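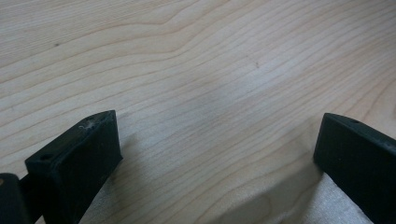 Unit 5: Wood and Moisture

Read this before the shop session. Bring it with you, along with your notes from Unit 2 on cutting lists.

Where the water is

A living tree holds a lot of water. Part of it sits in the open space inside the cells and is called free water. The rest is held in the cell walls and is called bound water. When a log is sawn, the free water leaves first. The board gets lighter but stays the same size. Once the free water is gone and the walls start to dry, the board begins to shrink.

The point between these two stages is called the fiber saturation point. For most species it is reached at a moisture content in the high twenties, in percent.

Working out moisture content

Moisture content is the weight of the water divided by the weight of the dry wood. Note that it is the dry weight on the bottom, not the total. This is why fresh lumber can have a moisture content over 100 percent.

Worked problem: a sample cut from the end of a board weighs 545 grams. After oven drying to a steady weight it weighs 500 grams. The water weighed 45 grams. 45 divided by 500 is 0.09, so the moisture content was 9 percent.

Weigh the sample, dry it, weigh it again, and keep going until two weighings in a row match. Students often stop too early and get a low figure.

Which way wood moves

Wood doesn't shrink evenly. It moves most along the growth rings (tangential), about half as much across them (radial), and hardly at all along its length. A plain-sawn board shows loops and arches on its face and moves more across its width. A quarter-sawn board shows straighter lines and moves less. Look at the end of the board as well as the face, as the face can be misleading in figured lumber.

A plain-sawn board usually cups away from the heart side as it dries. Draw this in your notes with the rings curved one way and the cup the other.

What this means for a tabletop

Leave room for the top to move across its width. Slotted screw holes, buttons or figure-eight fasteners all work. Don't glue a wide solid top to its rails. With breadboard ends, glue the center only - the outer pegs go through slots.

Store lumber flat on stickers, in the room where it will be worked if possible. Line the stickers up one above the other. A finish slows moisture down but doesn't stop it, and both faces should get the same number of coats.

For the session

Each pair will get one board from the Skolier rack. Mark the heart side, sketch the end grain and write down which way you expect it to cup. Hand in the sketch with the moisture worksheet.

Reading: Hauksdóttir, the chapter on drying. The section on kilns is optional.

Questions about the worksheet go to Somkiat Paisan in the bench room, before 4 p.m.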